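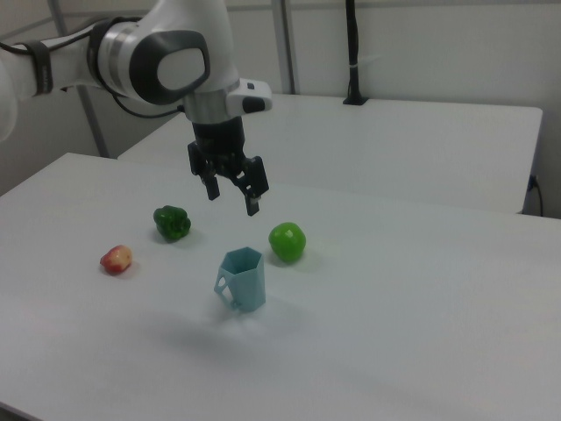

株式会社トゥルートスヴィルは、家庭の台所から出る野菜や果物の使い残しを減らすための食品保存サービス「プリーベン」を、8月下旬より提供開始します。本サービスは、購入した青果の種類と購入日を登録すると、保存場所と食べ切りの目安を一覧で表示するものです。対象となるのは、緑のピーマンや青りんごなど、一度に使い切らずに残ることの多い身近な青果です。登録できる品目は、提供開始時点で390品目となります。

トゥルートスヴィル、食品保存サービス「プリーベン」を提供開始
購入日の登録で食べ切りの目安を表示、レシピ1357件を収録

2019/08/17
株式会社トゥルートスヴィル

■開発の背景
当社はこれまで、食品小売店向けの在庫管理ソフトウェア「テナント」を開発、販売してきました。店舗では入荷日と保存温度をもとに売り場の入れ替えを行いますが、家庭に持ち帰られた後の青果については、保存の判断が購入者の経験に任されています。

当社が「テナント」の導入店舗の来店客を対象に実施したアンケートでは、1886人から回答を得ました。冷蔵庫の野菜室に入れたまま忘れてしまう、常温で置いてよいものと冷蔵すべきものの区別がつかない、といった声が多く、特に少量だけ残った野菜の扱いに困っているという回答が目立ちました。この結果を受け、店舗向けに蓄積してきた保存条件のデータを家庭向けに編集し直し、単独のサービスとして提供することとしました。

■サービスの主な内容
1. 保存場所の案内
品目を選ぶと、常温、冷蔵、冷凍のいずれが適しているかを表示します。丸ごとの場合とカットした後の場合では案内が異なります。りんごのようにエチレンを多く出す果物については、ほかの青果と分けて袋に入れるよう併せて案内します。

2. 食べ切りの目安
購入日と保存場所から目安の日を算出し、近いものから順に並べて表示します。目安の日の前に通知を受け取る設定も可能です。通知の時刻は利用者が指定できます。

3. 使い切りレシピ
収録レシピは1357件です。残っている品目を2つまで選んで検索でき、調理時間の短い順に並べ替えられます。分量は1人分から表示します。ピーマンについては、種とわたを取らずに加熱する調理法も掲載しています。

4. 家族での共有
同じ一覧を複数の端末から閲覧、編集できます。買い物先で一覧を開き、家に残っているものを確認する使い方を想定しています。共有の解除は、登録した本人の端末から行います。
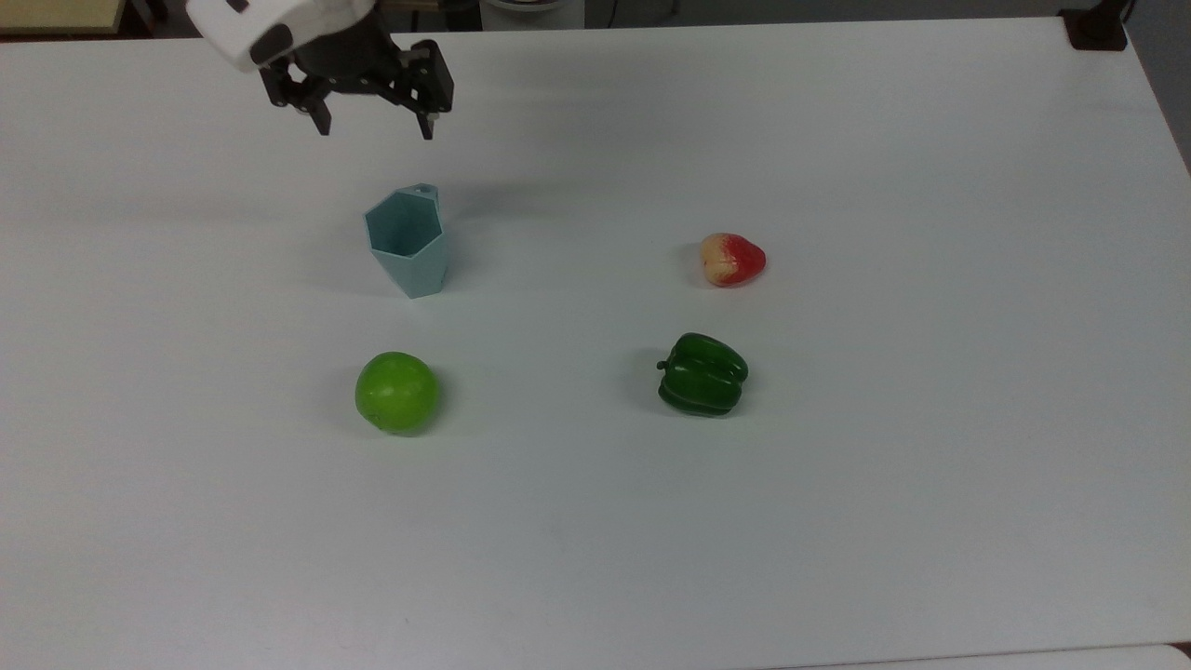
白いテーブルに置かれた淡い青緑色のカップ

■レルクベルク店での先行体験
提供開始に先立ち、「テナント」導入店舗であるレルクベルク店の青果売り場横に体験コーナーを設けます。来店された方は、備え付けの端末で登録から一覧の表示までを試すことができます。体験は無料で、事前の予約は必要ありません。

会場では、カットした野菜の包み方や、冷凍する前の水気の取り方をまとめた冊子を配布します。冊子は折りたたんで冷蔵庫の扉に貼れる大きさです。なくなり次第、配布を終了します。同じ内容は、サービス開始後に画面上でも読むことができます。

■利用方法と料金
スマートフォンまたはパソコンのブラウザーから利用できます。アプリのインストールは不要です。保存場所の案内と食べ切りの目安は無料で、レシピの保存と家族での共有には有料の会員登録が必要です。料金は提供開始時にサービスの案内ページで公表します。

登録に必要な情報はメールアドレスのみです。住所や家族構成の入力は求めません。入力された購入日と品目の記録は、利用者がいつでも削除できます。退会した場合も、記録はすべて削除されます。

■ご利用にあたって
表示される日付は一般的な保存条件に基づく目安であり、食品の安全を保証するものではありません。色やにおいに変化がある場合、かびが見られる場合は、目安の日より前であっても食べないでください。室温が高くなる時期には、常温保存の案内が出ている品目についても、直射日光の当たらない風通しのよい場所を選び、早めに使うようお願いします。

乳幼児や高齢の方の食事に使用する場合は、目安の日にかかわらず、購入後なるべく早い調理をお勧めします。

■今後の予定
対応品目には、今後、きのこ類、乾物、開封後の調味料を順次追加します。また、「テナント」導入店舗のレシートから品目と購入日を読み込む機能を開発しており、レルクベルク店で試験を行ったうえで、ほかの店舗に広げる計画です。画面表示は日本語のみですが、文字を大きく表示する設定を提供開始時から用意します。

■会社概要
社名:株式会社トゥルートスヴィル(Trutosville)
事業内容:食品小売店向け在庫管理ソフトウェア「テナント」(Tennant)の開発および販売、家庭向け食品保存サービス「プリーベン」(Pliven)の運営

■本件に関するお問い合わせ
株式会社トゥルートスヴィル 広報担当
取材および画像データのご希望は、当社ウェブサイトの報道関係者向けお問い合わせフォームよりご連絡ください。レルクベルク店(Lerkberg)の体験コーナーを取材される場合は、店舗ではなく広報担当まで事前にお申し込みください。

本リリースに記載の内容は発表時点のものです。品目数、機能、提供時期は予告なく変更する場合があります。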